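How Transfer Rumours Travel: One Deadline Day at Pistness Football Club
Student project report, Sports Journalism module
Submitted 2/11/25

1. Why I chose this subject

When I moved to this country I started to follow Pistness, because the ground is close to my student house. I learned a lot of my English from the football pages. Very soon I noticed that the same story can appear on many sites within one hour, often with almost the same sentences, and that the reader does not always learn where it started. For this project I wanted to follow such stories back to their first source.

The last day of the winter transfer window in February was a good occasion. Pistness needed a left back and a second goalkeeper, and their neighbours Astummont were said to be interested in the same players. I decided to collect everything that was published on both clubs during that day.

2. Method

I collected 199 items. An item is one article, one post on a club account, or one entry in a live blog. I saved each item with the time of publication, the headline and the name of the source, if a source was given. Forum posts by supporters were not included, except when an article used them as its source.

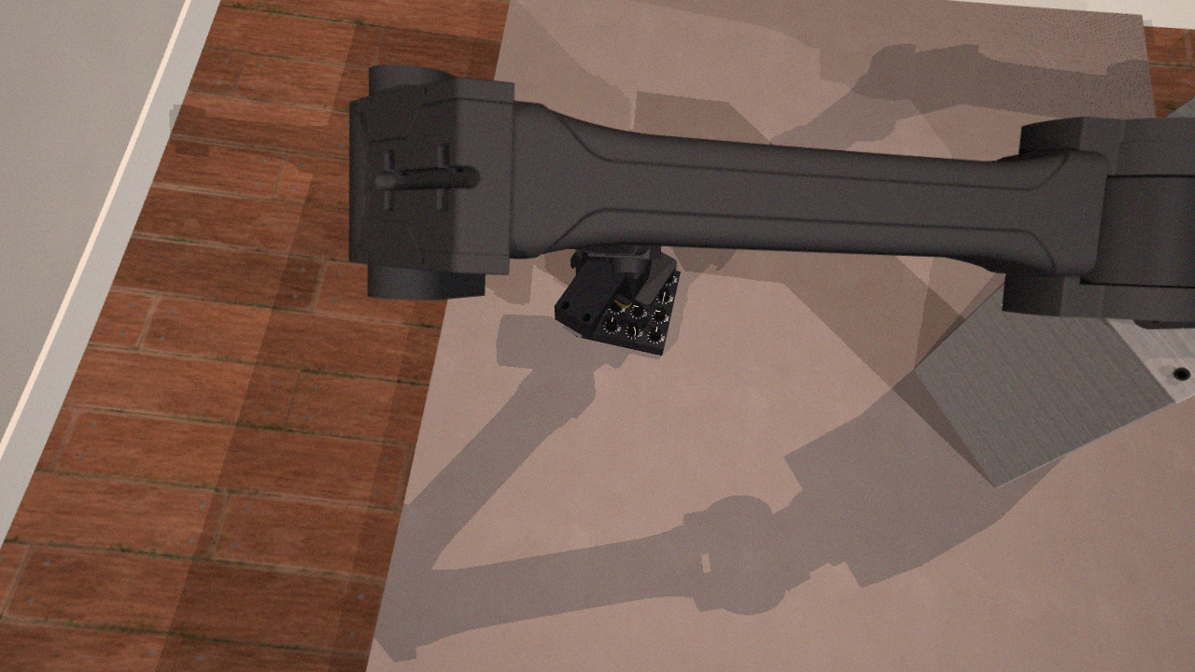 My main tool was a plain spreadsheet, and I did all the sorting by hand. I read each item two times, once on the day and once after the window was closed, and I gave it one of four labels: confirmed, own reporting, repeated, or unclear. The label "repeated" means that the article only tells what another outlet has told. I also drew each story as a chain, with the first report at one end and the last copy at the other. Such a chain is a little like the dark grey arm over the table, where a long link runs between two joints: each outlet is a joint, and I wanted to see how far the story reaches from the place where it is fixed. For some stories I could not find this place at all, and I marked them as unclear.

3. What I found

Most of the items were repeated. Own reporting came mainly from two places, the local evening paper and a supporters' podcast called Nerno, which has a good contact at the training ground. The bigger sites were fast, but for these two clubs they mostly used what the local people had already published.

The left back story is the best case. In the morning Nerno said that a defender from Astummont had been seen in the car park of the Pistness ground. There was no photograph. After 10 minutes the first site had the story with the word "reportedly". After lunch the same story appeared with the words "set to sign", although there was no new information in between. In the evening Astummont announced that the player would stay with them until the summer. Only 5 of the articles that had repeated the story were corrected afterwards. The others were still online without any change when I finished my collection.

The goalkeeper story was quieter. It was first published by the evening paper, with details of a loan and a medical examination, and it was confirmed by the club shortly before the deadline. Very few sites had picked it up before that. My impression is that a reserve goalkeeper does not bring many readers - even when the story is true.

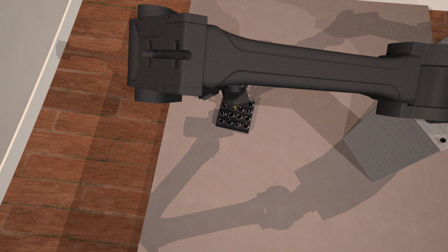
4. The language of a rumour

As a person who learned English later, I paid attention to the verbs. "Monitoring", "keen on", "in talks" and "closing in" look like steps on a ladder, and readers understand them in this way. In my collection, however, writers moved up the ladder without giving a reason. I also found that "it is understood" was used both for real own reporting and for copied stories, so it gives the reader no help.

The word "sources" was difficult to judge. A journalist has good reasons to protect a contact, and I do not want to say that every unnamed source is a weak one. The goalkeeper report had an unnamed source too, and it was correct.

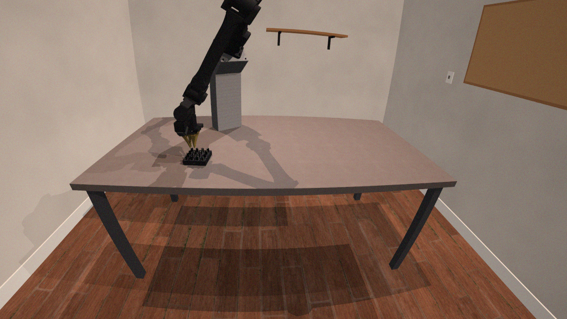

For this reason I did not count unnamed sources as a fault in my labels. I looked only at whether the outlet said clearly that the information was its own, or gave the name of the outlet that had it first.

5. Limits of the project

I followed only two clubs on one day, and both clubs are small. I also worked alone, so no second person checked my labels. Some live blogs delete old entries, and I may have missed a few in the morning hours when I was in class.

With more time I would repeat the work in the summer window, which is longer, and I would add the agencies. Nowakowski, the agency that represents the left back, published nothing on the day, but two articles said that the story came from "the player's camp". I wrote to the agency to ask about it and I have not received an answer.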